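Teaching by Hand Deserves Proper Standing
Opinion
By Asabe Afolabi
31 Aug 2018

The public discussion of household robots continues to favour the machine over the person who teaches it. Funding announcements describe motors, sensors and computing power. They seldom mention the hours in which a person holds a gripper, closes it on a sleeve or a cup handle, and does the job again from the start. At Stuscombe we have come to regard those hours as the centre of the work, and we believe that funding bodies and employers should do the same.

Our household program has so far recorded 3000 demonstrations in 37 homes. Some were given by remote control, with an operator seated at a console and the arm in another room. The remainder were given with a hand-held gripper, carried by the person through the task. Both methods have their place. Remote control shows what the arm can reach and where it will stall, and it remains the better choice for heavy or hot objects. It is also slow. Our operators at Flarnby required three weeks of practice before their recordings of cloth handling were fit to use, and even then the movements were stiff.

Cloth is the strongest argument for the hand-held method. A garment has no fixed shape, and a person who handles laundry every day makes small corrections that no written procedure captures. Serpil Güler, who led the home visits in July, reported that the most useful recordings came from people with long experience of housework and no technical background whatever. Their grip was light, and they let go at the right moment.

It follows that such people ought to be treated as skilled contributors. At present many programs class them as test subjects, or pay them by the recording at a rate that rewards haste. We consider this a mistake on grounds of fairness and of quality. Of the demonstrations we rejected this year, 285 had been hurried, and the fault lay with our own schedule. We have since moved to payment by the hour, with time set aside for rest and for discussion of how the task was done.

My colleague Parvaneh Hosseinzadeh has argued that uniform recordings are easier to learn from, and that demonstrations should therefore be made in a standard room with standard objects. Her concern is a serious one. A tidy test room does make results simpler to compare. It also leaves out the patterned sheets, the window light, the cords and the folded clothes of a bedroom in daily use, and a robot taught without them will meet them for the first time in somebody's home.

We therefore ask that future grants in this field set out a separate budget line for demonstrators, that their names be recorded in published work where they agree to it, and that they be consulted before a task is declared complete. Stuscombe will apply these terms to its own program from the next round of home visits.

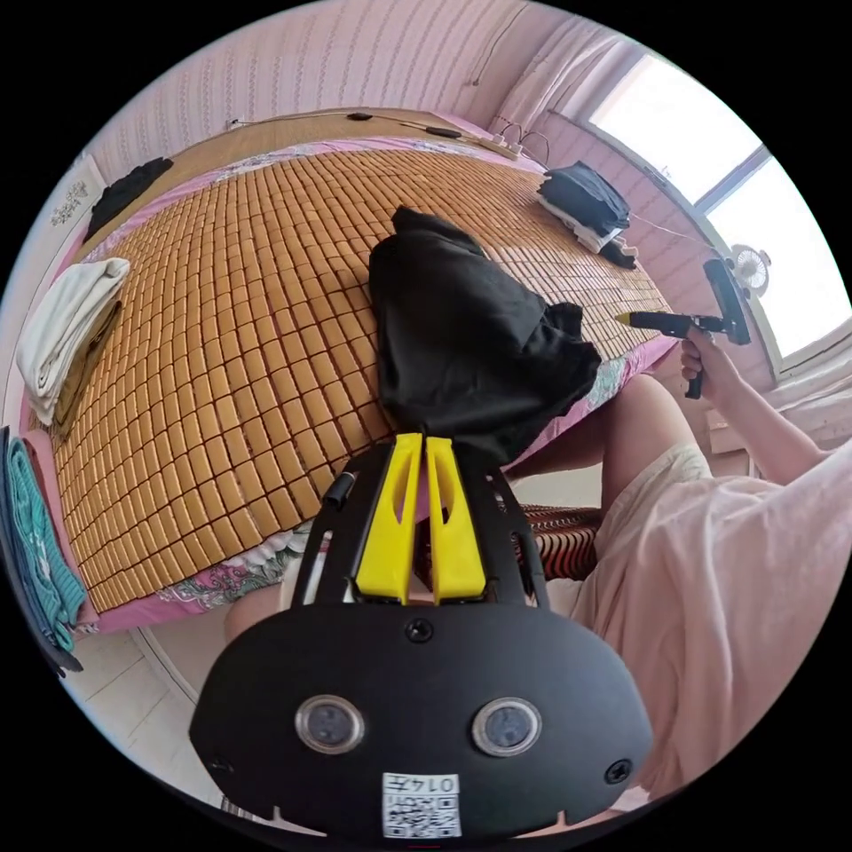
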